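About Trato

Home | About Us | Planning Services | Equipment Guides | Contact

Who We Are

Trato is an independent advisory office for organizations that intend to buy robots and automated equipment. We help manufacturers, laboratories, technical schools and research groups decide what they need, what it will cost over its working life, and in what order it should be purchased. We do not sell equipment, and we accept no commission from those who do.

The office was established by Britt-Marie Magnusson and Hongmei Ye, who had spent their earlier careers on opposite sides of the same transaction. Ms. Magnusson managed capital budgets for a group of packaging plants. Ms. Ye prepared quotations for an integrator of robot cells. Their first joint assignment was the review of a single purchase request for a palletizing line at Cleltamitz, and the method developed for that review remains the basis of our work today.

Since then the office has examined 1277 purchase requests. Of these, 874 were approved by the client in a revised form, usually with a different schedule of payments or a smaller first order. The remainder were approved as submitted, postponed, or withdrawn.

What We Do

Our services are arranged around the budget year of the client. Most organizations come to us between April and the close of their planning period, when department requests have been collected and must be compared with one another.

Needs review. We meet with the people who will operate the equipment and the people who will maintain it. We record the task, the parts or objects to be handled, the hours of use and the space available. A written statement of need is issued before any supplier is approached.

Budget preparation. We prepare a full cost schedule for each item. The purchase price of a robot arm is seldom the largest figure on the sheet. End effectors, mounting, guarding, software licenses, spare parts, operator training, floor work and electrical service are all entered separately, together with an allowance for the period in which the equipment is installed but not yet productive.

Supplier comparison. Quotations are converted to a common form so that they can be read side by side. Items that one supplier includes and another omits are marked, and the supplier is asked to confirm them in writing.

Purchase sequence. Many plans fail in the ordering of their steps. Equipment arrives before the room is ready, or licenses begin to run months before anyone has been trained. We issue a calendar of orders, deliveries and payments, and we revise it with the client every quarter.

Review after purchase. Twelve months after delivery we return to compare the cost schedule with the actual accounts. The results are given to the client and are also used to correct our own planning figures.

Planning for Research and Data Collection

A growing part of our work concerns groups that train robots from demonstrations performed by people. These groups purchase differently from factories. Their equipment is often hand-held, is used in many kinds of rooms, and is replaced or altered several times within one budget year. A conventional five-year depreciation plan does not suit them.

This practice is led by Jinfeng Xiao, with Hưng Châu responsible for cost records. For each client they prepare a short-cycle budget in which hand-held grippers, cameras, tracking markers, storage and operator hours are planned in periods of three months. Consumable items are listed by name, however small. Printed markers, grip surfaces, cables and batteries are inexpensive individually, and they account for a considerable share of unplanned spending when they are left out of the plan.

Space receives equal attention. A collection room requires furniture, lighting, power, household fixtures or other objects to be handled, and somewhere to keep packaging until the return period has ended. We advise clients to enter these costs on the same sheet as the grippers themselves - a practice which has prevented a number of late requests to the finance office.
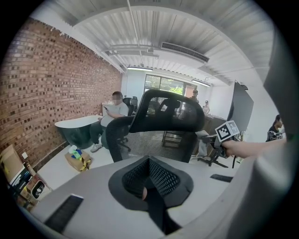 Feng-yi Yeh wrote to us after her own first budget year that the hardware line had held almost to the dollar and that the operator hours had not. She had planned for recording time only, and asked that we warn other groups to allow for setup, for calibration and for the recordings that must be discarded. She added that she would rather have bought two fewer grippers and paid for another month of staff time.

Her remarks led to a change in our standard worksheet. Setup and calibration hours now have a line of their own, and clients are asked to estimate the share of recordings they expect to discard before they settle on a number of devices.

How We Are Paid

Trato charges a fixed fee, agreed in writing before work begins. The fee does not rise or fall with the value of the equipment purchased. A preliminary review of one purchase request, up to 89 line items, is offered at a reduced rate to public schools and training centers.

Should an adviser hold any interest in a supplier under consideration, the adviser is removed from the assignment and the client is informed.

Our Offices and Library

Our main office is in the Chou Building, where we also keep a reference library of more than 2000 quotations, service contracts and maintenance schedules. Confidential figures are removed before a document is added. Clients may consult the library by appointment while their assignment is open.

Cost records are maintained in Seltel, the planning database developed within our office. Clients receive a copy of their own records at the end of each assignment, in a form that can be opened in any ordinary spreadsheet program.

Working With Us

Organizations considering a purchase are invited to write to the office with a brief account of the task, the intended budget year and any quotations already received. It is not necessary to have selected a type of equipment. Inquiries are answered by an adviser, and a first conversation is held without charge.

Requests that must be decided within the current quarter should be marked as such in the subject line.

Contact | Request a Preliminary Review | Fee Schedule | Privacy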